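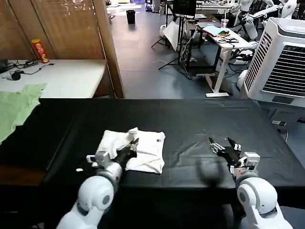

흰 천의 수명: 식탁용 리넨을 오래 쓰는 기관들의 관리 방식

식탁보와 냅킨은 기관의 자산 목록에서 좀처럼 앞자리에 오르지 않는다. 가구와 식기는 품목별로 번호가 매겨지고 수리 이력이 남지만, 천은 대개 소모품으로 분류되어 해마다 일정량이 폐기되고 일정량이 새로 들어온다. 얼룩이 남은 식탁보가 행주로 바뀌고, 행주가 다시 걸레로 바뀌는 과정은 별도의 결재 없이 진행된다. 이러한 관행에 변화를 준 기관들이 있다. 본지는 연회장을 운영하는 숙박 시설 스탈테티(Staltetti)와 직물 소장품을 관리하는 드렘스테드(Dremstead) 직물자료관의 관리 방식을 살펴보았다. 두 기관은 규모도 목적도 다르지만, 같은 직조 업체의 천을 오랫동안 사용해 왔다는 공통점이 있다.

소모품에서 관리 품목으로

스탈테티의 객실과 연회장에서 사용하는 흰색 식탁용 직물은 현재 259점이 관리 대장에 등재되어 있다. 대장은 품목명, 치수, 입고 연도, 수선 횟수, 최종 세탁일을 기록하는 단순한 형식이다. 전산 체계를 따로 도입하지 않았으며, 세탁실 입구에 비치된 종이 장부와 사무실의 표 계산 문서를 월말에 대조한다.

대장을 만들게 된 계기는 비용이었다. 연회장 개보수 당시 시설 측은 식탁보 전량을 교체하는 방안을 검토하였으나, 견적 단계에서 기존 품목의 상태를 먼저 확인하기로 방침을 바꾸었다. 점검 결과 폐기 대상으로 묶여 있던 천의 상당수가 가장자리 올 풀림이나 국소적인 변색에 그쳤고, 중앙부의 조직은 온전하였다. 가장자리를 다시 접어 박은 천은 한 치수 작은 탁자로 옮겨 사용되었다. 이후 폐기 여부는 천 한 장 단위로 판정한다.

판정 기준은 세 단계로 정리되어 있다. 손님이 앉는 탁자에 놓을 수 있는 천, 음식을 내는 보조 탁자에 놓을 수 있는 천, 그리고 식기장 안쪽에 까는 천이다. 같은 얼룩이라도 위치에 따라 등급이 달라진다. 늘어지는 자락 쪽의 옅은 얼룩은 등급에 영향을 주지 않지만, 접시가 놓이는 면의 얼룩은 크기와 관계없이 재세탁 대상이 된다. 재세탁 후에도 남은 얼룩은 위치를 장부에 그림으로 표시해 두고, 다음 배치 때 꽃이나 촛대가 놓이는 쪽으로 천을 돌려 깐다.

아사우의 직조 업체

스탈테티와 드렘스테드에 천을 공급해 온 반 헤커(Van Hecke)는 강가의 소도시 아사우(Asau)에 작업장을 두고 있다. 이 업체가 현재의 건물에서 직조를 시작한 지는 29년이 되었다. 건물은 본래 곡물 창고였고, 북쪽으로 난 높은 창이 있어 흰 천의 결점을 살피는 데 유리하다. 흰색 직물은 직사광 아래에서 보면 미세한 굵기 차이가 잘 드러나지 않는다. 작업장에서는 검사대를 창에서 조금 떨어뜨려 비스듬하게 빛을 받도록 두고, 어두운 색 바탕 위에 천을 펼쳐 성긴 부분을 찾는다.

반 헤커의 식탁용 리넨은 평직과 다마스크직으로 나뉜다. 평직은 씨실과 날실이 한 올씩 교차하는 가장 기본적인 조직으로, 세탁에 강하고 수선 자국이 눈에 덜 띈다. 다마스크직은 경사와 위사의 드러나는 비율을 달리하여 무늬를 만드는 방식이다. 같은 색의 실만으로 무늬가 나타나므로 연회용으로 선호되지만, 표면으로 길게 떠 있는 실이 많아 마찰에 약하다. 업체는 사용 빈도가 높은 탁자에는 평직을, 행사용으로 한정된 탁자에는 다마스크직을 권하고 있다.

아마는 젖었을 때 오히려 강도가 높아지는 섬유로 알려져 있다. 삶거나 높은 온도로 세탁해도 비교적 잘 견디는 이유가 여기에 있다. 반면 마른 상태에서 같은 자리를 반복해 접으면 섬유가 꺾여 끊어지기 쉽다. 오래된 리넨 식탁보를 불빛에 비추어 보면 접힌 선을 따라 가늘게 비치는 줄이 나타나는데, 얼룩보다 이 선이 천의 수명을 먼저 결정하는 경우가 많다. 반 헤커가 납품하는 천에는 세탁 표시와 함께 접는 방향에 관한 짧은 안내문이 동봉된다. 안내문의 요지는 접는 자리를 계절마다 바꾸라는 것이다.

새 천의 첫 세탁에 관한 권고도 있다. 직조 과정에서 날실에 먹인 풀이 남아 있으면 천이 뻣뻣하고 물을 잘 흡수하지 않는다. 업체는 첫 세탁 전에 찬물에 충분히 담가 두고, 세제는 평소보다 적게 쓰도록 안내한다. 리넨은 이때 치수가 줄어든다. 주문 단계에서 탁자의 크기만을 기준으로 치수를 정하면 자락이 짧아지므로, 수축분을 포함하여 주문서를 작성해야 한다. 스탈테티는 초기에 이 점을 반영하지 않아 긴 탁자용 식탁보를 모두 둥근 탁자의 덧깔개로 전용한 일이 있다.

세탁실의 하루

스탈테티의 세탁실은 본관 지하에 있으며, 오전에는 객실용 침구를, 오후에는 식탁용 직물을 처리한다. 두 종류를 섞지 않는 것은 오염의 성격이 다르기 때문이다. 침구의 오염은 대체로 고르게 퍼져 있고 일반 세탁으로 제거되지만, 식탁용 직물에는 기름, 포도주, 소스, 밀랍이 한 장 안에 함께 남는다.

연회가 끝나면 담당 직원은 식탁보를 걷기 전에 탁자 위에서 먼저 오염 부위를 확인한다. 걷은 뒤에는 얼룩의 종류를 구분하기 어려워진다. 부스러기는 털어 내고, 촛농은 굳힌 다음 무딘 도구로 들어 올린다. 남은 기름기는 흡수지를 대고 낮은 온도로 다려 옮긴다. 포도주 얼룩에는 소금을 뿌리는 방법이 널리 알려져 있으나, 이 시설에서는 사용하지 않는다. 소금 알갱이가 조직 사이에 끼어 마찰을 일으킨다는 판단에 따른 것이다. 대신 마른 천으로 눌러 수분을 빼고 찬물을 가장자리에서 안쪽으로 적신다.

달걀이나 우유가 포함된 소스는 뜨거운 물에 닿으면 단백질이 굳어 섬유에 고착된다. 찬물 처리를 먼저 하고 온도를 단계적으로 올리는 순서가 벽면에 게시되어 있다. 염소계 표백제는 쓰지 않는다. 일시적으로 희어 보이더라도 섬유의 강도가 떨어지고, 세월이 지나면 도리어 누렇게 변하는 사례가 확인되었다. 변색이 심한 품목에 한하여 산소계 표백제를 미지근한 물에 풀어 담그며, 담근 시간을 장부에 적는다.

헹굼은 세탁보다 오래 걸린다. 세제가 남은 천을 다리면 열에 의해 옅은 갈색 자국이 생기기 때문에, 헹굼물이 맑아졌는지를 투명한 용기에 떠서 확인한다. 섬유 유연제도 사용하지 않는다. 냅킨의 흡수력이 떨어지고, 접었을 때 모양이 서지 않는다.

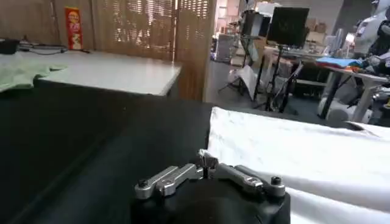 다림질과 접기

리넨은 덜 마른 상태에서 다리는 것이 원칙이다. 완전히 마른 천에 분무기로 물을 뿌리면 수분이 고르게 스미지 않아 물방울 모양의 얼룩이 비치기도 한다. 스탈테티에서는 건조기를 짧게 돌린 뒤 천을 꺼내 느슨하게 말아 두고, 수분이 전체로 퍼지기를 기다렸다가 다림질을 시작한다. 다마스크직은 뒷면을 먼저 다리고 앞면을 가볍게 마무리하여 무늬의 광택을 살린다. 자수가 있는 천은 두꺼운 수건 위에 뒤집어 놓고 다려 수놓은 부분이 눌리지 않게 한다.

접는 방식은 보관 공간과 사용 빈도에 따라 나뉜다. 매주 사용하는 식탁보는 세로로 접은 뒤 너비가 선반에 맞도록 다시 접는다. 접는 지점은 봄과 가을의 재고 점검 때 바뀐다. 반으로 접던 것을 세 겹으로 접으면 꺾이는 선이 전혀 다른 위치로 옮겨 간다. 간단한 조치이지만 반 헤커의 수선 담당 부서는 이 방식을 도입한 이후 접힌 선을 따라 찢어진 천의 의뢰가 눈에 띄게 줄었다고 전하였다.

행사용 식탁보는 접지 않고 굵은 종이 심에 만다. 심은 산성분이 없는 종이로 한 번 감싸고, 천의 앞면이 바깥을 향하게 하여 말아 나간다. 말린 천의 겉은 세탁한 면포로 덮는다. 비닐 덮개는 습기를 가두고 먼지를 끌어당기므로 운반할 때에만 쓰고 곧바로 벗긴다.

냅킨은 장식적인 모양으로 접어 두지 않는다. 부채꼴이나 원뿔형으로 접은 냅킨은 하룻밤만 지나도 자국이 깊게 남는다. 연회 당일 오전에 필요한 수량만 접으며, 접는 작업은 깨끗한 탁자 위에서 손을 씻은 직원이 맡는다. 손에 바르는 크림은 작업 전에는 금한다. 보이지 않는 기름 자국이 다림질의 열을 받으면 누런 점으로 나타난다.

직물자료관의 보관 원칙

드렘스테드 직물자료관은 사용을 목적으로 하지 않는 천을 보관한다. 소장품의 중심은 지역 가정에서 기증받은 식탁보, 침대보, 혼수용 수건이며, 상당수는 귀퉁이에 머리글자가 수놓여 있다. 자료관의 업무는 이 천들을 앞으로도 연구와 전시에 활용할 수 있는 상태로 유지하는 일이다.

자료관이 기증자에게 가장 먼저 당부하는 사항은 기증 전에 세탁하지 말라는 것이다. 오염은 때로 사용의 기록이다. 식탁보의 한쪽에만 남은 마모는 그 천이 어떤 방향으로 깔렸는지를 알려 주고, 덧댄 조각의 실은 수선 시기를 추정하는 근거가 된다. 세탁 여부는 입고 후 상태 조사를 거쳐 결정한다. 산성을 띤 오염이 섬유를 계속 약화시키는 경우에는 세척하고, 안정된 얼룩은 그대로 둔다.

상태 조사는 크고 평평한 작업대에서 이루어진다. 천의 올 방향을 바로잡고, 구멍과 얇아진 부분의 위치를 도면에 옮긴다. 들어 올릴 때에는 한쪽 끝을 잡아당기지 않고 아래에 받침 종이를 넣어 함께 움직인다. 주름은 다리지 않는다. 가습한 공간에서 섬유를 서서히 이완시킨 다음 유리판이나 매끄러운 추로 가볍게 눌러 편다.

보관실의 습도는 중간 수준으로 일정하게 유지된다. 자료관은 절대적인 수치보다 변동 폭을 중시한다. 습도가 오르내릴 때마다 섬유는 팽창과 수축을 되풀이하며, 서로 다른 실을 쓴 자수와 바탕천은 움직이는 정도가 달라 경계에서 당김이 생긴다. 7월 장마철에는 보관실 문을 여는 횟수를 제한하고, 외부 연구자의 열람은 별도의 방에서만 진행한다.

목재 선반은 쓰지 않는다. 목재에서 나오는 산성 기체가 흰 천을 갈변시킬 수 있다. 일반 가정에서 장롱에 리넨을 보관할 때에도 같은 현상이 나타나며, 접힌 모서리의 바깥쪽이 유독 누런 것은 대개 이 때문이다. 자료관은 가정용 지침에서 선반에 세탁한 면 시트를 한 겹 깔고, 해마다 그 시트를 빨아 다시 쓸 것을 권하고 있다. 파란색 종이로 천을 싸면 희게 유지된다는 오래된 관습에 대해서는, 염료가 옮을 위험이 있다는 이유로 권하지 않는다.
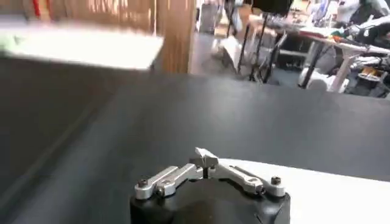 짙은 색 작업대 상판 위의 금속 링크.

수선의 범위

두 기관의 차이가 가장 뚜렷한 부분은 수선이다. 드렘스테드에서 수선은 더 이상의 손상을 막는 안정화 작업을 뜻한다. 뒤에 얇은 지지천을 대고 가는 실로 성기게 고정하며, 나중에 되돌릴 수 있는 방법만을 사용한다. 새로 꿰맨 부분은 도면에 표시하고 사용한 실의 견본을 기록 카드에 붙인다. 원래의 수선과 현대의 수선이 섞이지 않도록 하려는 조치이다.

스탈테티의 수선은 천을 다시 탁자 위에 올리기 위한 것이다. 작은 구멍은 짜깁기로 메우고, 넓게 얇아진 부분은 같은 시기에 폐기된 천에서 떼어 낸 조각으로 보강한다. 새 천을 덧대면 조각이 세탁 때마다 따로 수축하여 주변을 잡아당긴다. 세탁실 한편의 서랍에는 이러한 용도로 모아 둔 자투리가 직조 방식과 두께에 따라 구분되어 있다. 직원들은 이 서랍을 통상 '은행'이라 부른다.

짜깁기는 구멍의 가장자리를 잘라 내지 않고 시작한다. 주변의 성한 조직까지 바늘땀을 넓혀 세로 방향의 실을 먼저 놓고, 가로 방향의 실을 한 올씩 위아래로 엇갈리게 통과시킨다. 실을 지나치게 당기면 중앙이 오므라들기 때문에 방향을 바꾸는 지점마다 작은 고리를 남긴다. 세탁 후 실이 줄면서 고리는 평평해진다. 기계 박음은 가장자리의 단 처리에 한정된다.

수선 비용이 신규 구매 비용을 넘는 경우도 있다. 스탈테티는 그러한 품목을 일률적으로 폐기하지 않고, 동일한 무늬의 천이 더 이상 생산되지 않는지를 함께 고려한다. 연회장의 긴 탁자에는 같은 무늬의 식탁보 여러 장을 이어 깔기 때문에 한 장이 빠지면 나머지의 쓰임도 줄어든다. 반 헤커는 과거에 사용한 무늬의 도안을 보관하고 있으나, 당시와 같은 굵기의 실을 구하지 못해 재생산이 불가능한 무늬도 있다고 밝혔다.

가정에서의 적용

기관의 관리 방식 가운데에는 가정에서 따르기 어려운 것이 적지 않다. 산성분이 없는 종이 심을 갖추거나 습도를 일정하게 유지하는 일은 비용과 공간을 필요로 한다. 그럼에도 몇 가지 절차는 특별한 설비 없이 옮겨 올 수 있다.

우선 얼룩은 탁자 위에서 확인하고, 종류를 모를 때에는 찬물로 시작한다. 세탁기에 넣을 때에는 통의 절반을 조금 넘는 정도로만 채운다. 천이 물속에서 펼쳐져야 오염이 빠져나가고 깊은 주름도 생기지 않는다. 햇빛에 말리는 방식은 흰 리넨의 밝기를 유지하는 데 도움이 되지만, 색실 자수가 있는 천은 그늘에 말려야 한다. 빨래집게는 모서리가 아니라 단이 두꺼운 변을 따라 여러 곳에 나누어 물린다.

풀은 보관할 천에 먹이지 않는다. 전분은 벌레를 부르고, 마른 풀이 남은 채 접힌 섬유는 더 쉽게 꺾인다. 풀을 먹인 빳빳한 식탁보가 필요하다면 사용하기 직전에 처리하고, 사용 후에는 깨끗이 헹구어 부드러운 상태로 넣어 둔다. 오랫동안 꺼내지 않은 천도 해마다 한 번은 펼쳐서 접는 자리를 바꾸는 것이 좋다.

물려받은 천의 경우에는 기록을 함께 남길 것을 드렘스테드는 권하고 있다. 누가 언제 사용하였는지, 어떤 행사에서 깔았는지를 연필로 적어 천과 같은 상자에 넣는다. 잉크는 습기를 만나면 번져 천에 옮을 수 있다. 메모는 천에 핀으로 고정하지 않고 별도의 봉투에 담는다. 자료관에 들어오는 식탁보 중에는 솜씨가 뛰어나지만 출처를 전혀 알 수 없는 것이 많으며, 이러한 천은 연대와 지역을 추정하는 데 오랜 시간이 걸린다.

관리의 주체

천을 오래 쓰는 데 필요한 지식은 대체로 문서가 아닌 작업자의 손에 남아 있었다. 스탈테티의 세탁실에는 10년 넘게 같은 업무를 맡아 온 직원들이 있으며, 시설 측은 이들의 작업 순서를 지침으로 옮기는 일을 진행하고 있다. 초안은 얼룩별 처리, 다림질의 수분 상태, 접기, 수선 의뢰 기준의 순서로 구성되었다. 수분 상태에 관한 항목은 수치로 표현하기 어려워 천을 손등에 대었을 때의 감각을 서술하는 방식으로 정리되었다.

반 헤커도 납품처의 직원을 대상으로 하는 짜깁기 강습을 아사우 작업장에서 운영한다. 참가자는 각자 근무지에서 손상된 천을 가져와 실습하고, 수선한 천을 그대로 가지고 돌아간다. 다음 강습은 7월로 예정되어 있으며, 드렘스테드의 보존 담당 부서가 상태 기록 작성법을 한 차례 맡아 설명한다. 개인 참가 신청은 납품처 접수가 마감된 뒤 남은 자리에 한하여 받는다.

이 기사는 2026년 5월 3일 기준으로 작성되었다. 드렘스테드 직물자료관의 가정용 보관 지침은 자료관 안내 창구에서 무료로 배부하고 있으며, 기증 상담은 사전에 예약하여야 한다.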